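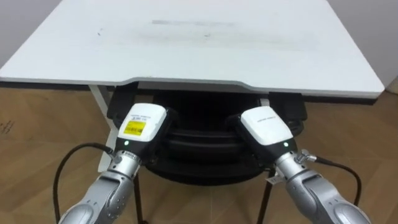
Mar 18, 2026

Hi Kalliopi,

Second report on the Flanside two-arm build, and I'm happy to say it's a much more cheerful one than the November report! You asked for less parts list and more "what did you do with our money," so I'll try to behave.

**Where we are**

Both arms are mounted, both grippers are on, and both of them answer when I talk to them from the laptop. Back in November I had one arm clamped to a bench and a gripper that would only close if you unplugged it and plugged it back in, so this feels like a different project. The grippers power up together now and I get a green light on each one, which I still find more exciting than I should.

The table is in too. I went with the white top with the notch in the front edge, and I'm so glad I did. Pranab Selvanayagam (he runs the workshop's electronics bench and has been very patient with me) argued for a plain rectangle because it was cheaper, and we went back and forth on it for most of an evening. With the notch, the arms can reach the middle of the table with the elbows still bent, and bent elbows are where they move best. With the straight edge we borrowed for testing, everything past the middle meant nearly straight arms and a lot of shaking.

The matte surface was a lucky pick. Our first top was glossy and the camera kept finding "objects" that were the ceiling lights. This one marks more easily than I'd like, and it gets a wipe before every run from now on, so I've added cleaner to the supplies line.

**What went well**

- The wrist swap. Ornella Lombardi machined new adapter rings for both wrists and they fit first time. I had put aside two weekends for filing and swearing and used neither.
- The control code. One program drives both arms now, on one clock. Before this they ran as two separate programs and drifted apart, so a handoff from left to right would start out fine and get sloppier as the evening went on.
- The stop button. It cuts both arms, it's mounted where a person sitting down can reach it, and everyone who works on the build has had to hit it on purpose at least once. Diễm hit it by accident as well, with her elbow, so that's been tested too.

**What didn't**

Cables, cables, cables. Each wrist has a black cable that loops out to the side, and I have not found a routing I love. If the loop is short it tugs when the wrist rolls; if it's long it swings down and wants to catch on things. I tried clipping them along the arm with the little Judholm clips and they popped off when the forearm turned. For now the loops hang wide on the outside, away from each other, and I've put a software limit on how far the wrists can roll. That costs us some motion. I'd like it back.

I also lost a fair bit of January to the left gripper. It would open, close, open, and then sulk. I swapped the cable, swapped the port, rewrote the startup, and it was a bad crimp in a connector I had made myself and was quite proud of. Pranab redid it while eating a sandwich.

And the camera mount is late. The one we're using is held on with more tape than I want to admit to a funder, so every time somebody bumps it I have to redo the calibration. It takes 14 minutes when it goes well. Eleri Pumphrey has drawn a proper bracket and it's next in line for the printer.

**Numbers**

We've logged 461 practice runs on the new table so far. These are simple ones: pick up a block, pass it to the other hand, set it down. The long version, where the arms fold a dish towel between them, has been tried on 3 evenings and I wouldn't show it to anyone yet. One arm does its half nicely. The other one arrives a bit late and grabs its own corner.

**Money**

We're inside the Cernent grant. The table came in under what I'd guessed, the connectors came in over (see sandwich, above), and those two pretty much cancel out. I haven't touched the reserve. I'd like your okay to move part of it to a pair of rotating cable joints for the wrists, which would let me drop the roll limit. Eleri found a supplier, Pace, and I'll send you their quote separately so it doesn't get buried in here.

**Next**

1. Print and fit Eleri's camera bracket, then calibrate once and leave it alone.
2. Sort out the wrist cables, either with the rotating joints or with a better clip if you say no.
3. Get back to the towel. I'd like to spend 2 solid weeks on just the handoff timing.
4. Write up the build notes so another home workshop could copy the setup. Ornella has already started on the drawings for the adapter rings, and Diễm is going to follow my instructions cold and tell me where they stop making sense.

If you want to come by and see it move, evenings are best. Wear something without dangly sleeves!

The only thing I need a yes or no on is the cable joints. The supplier holds the price until the end of the month, so sooner is better, but I won't order anything before I hear from you.

Thanks again for sticking with us through the November report.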